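Spirit Books and Mediumship > Reading Room
Thread: Brirnmont's "The Long Hallway", worth the price?

marshlight
Has anyone finished the new edition from Sedamden Press? I have the old paperback, 300 pages and falling apart. The new one is 324 pages and I can't tell from the listing what was added. I mostly want the chapters on dream visits from relatives.

quietporch
I have both. The added pages are a new preface and a longer index. The dream chapters are the same text. Two typos got fixed in the chapter on house cleansing and one new one showed up. 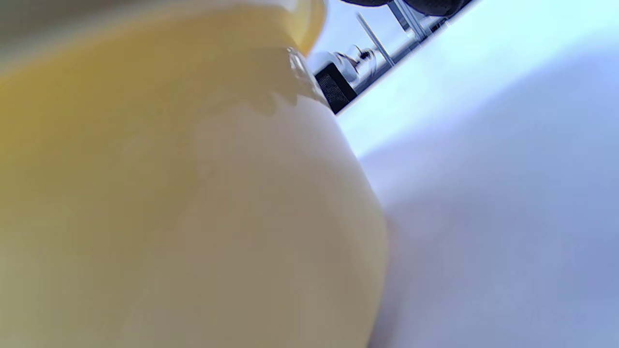
The paper is better, though, and it lies flat on the table. If your old copy still holds together I would keep it and spend the money on something else.

tallow_and_rye
I disagree about the preface. It explains why the author dropped the claim that every cold spot is a visitor. That was the weakest part of the first edition, and it changed how I read chapter six.

quietporch
The claim is still in chapter six. They added a preface that takes it back and left the chapter alone. That's sloppy editing.

tallow_and_rye
Fair. I still got something out of it.

marshlight
Does the new one keep the checklist at the back? Mine is missing those pages.
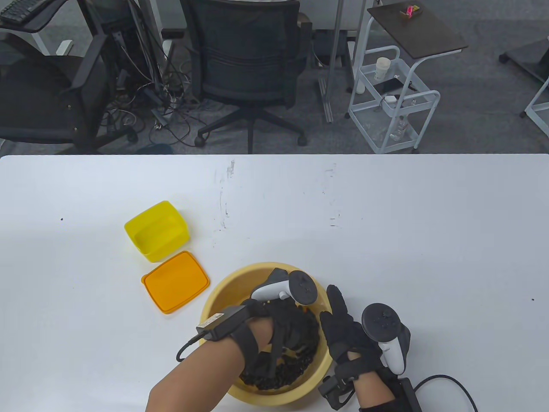
Is the checklist the same in both editions?
It was cut down. The old one ran to four pages and the new one is two, with the questions about sleep and appetite taken out. I can type up the headings if you want them. (quietporch)

marshlight
Please do, thanks.

old_ferry
I'll be the grump. I tried the checklist on myself after a bad flu and scored as "heavily attached." Anyone who is tired and sad will score high. See a doctor first, then read the book.

tallow_and_rye
The book says that too, on the first page of the checklist. People skip it.

old_ferry
Then it should be in bigger type.

quietporch
Agree with old_ferry on that one. For a beginner I would pick Sampaio's letters over this anyway. It was a small printing of 1000 copies, but the Trenari reprint is easy to find used.

Posting my reading order, which marshlight asked for in the other thread.

1. Sampaio, the letters. Short, and you can skip the first 80 pages, which are family history.
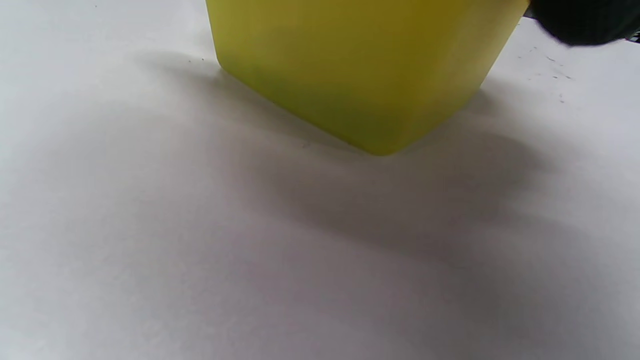
2. Brirnmont, either edition. Start with the dream chapters and go back to the opening later.

3. The Trenari pamphlet on keeping a dream journal. Dry but useful.

marshlight
Starting the letters Saturday. I'll hold off on the new Brirnmont for now.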